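Asville Kitchen Cell, Single Arm
Item 1759

The Asville Kitchen Cell is a simulation package for teams planning to put one robot arm to work at a sink or counter. It lets you check reach and clearances before you order hardware or commit floor space. The base package includes the arm model with gripper, one kitchen layout and the scene editor.

Most buyers come to us with a room already in mind. Measure the sink, the counter depth and the height of the upper cabinets, and enter those numbers in the editor before you try any tasks. A tall faucet matters more than people expect. If the arm has to come over the counter and down into a basin, the wrist needs room to turn beside the spout.

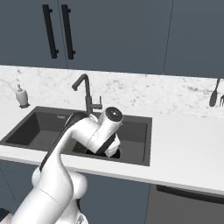 Double sinks take more planning than single ones. Run each basin as its own task, and run it again with the mount moved 83 mm along the counter, the standard step in the editor. If both positions work, pick the one that leaves more open counter.

What to budget for

The license covers two workstations for two years. Updates are included during that time. Extra layouts are sold separately under the Evholm name and load into the same editor. Gremden gripper models are an add-on and need the current version.

The license does not cover a physical arm, a mount or installation. Get quotes for those once your layout is settled. We also suggest setting money aside for a second site visit, as cabinet handles and counter lips are often missed the first time.

Ordering

License keys are sent by email after payment clears. Purchase orders are accepted from schools and companies. The Mägi import tool, for bringing in your own cabinet drawings, will be added to the base package in March at no charge to current license holders.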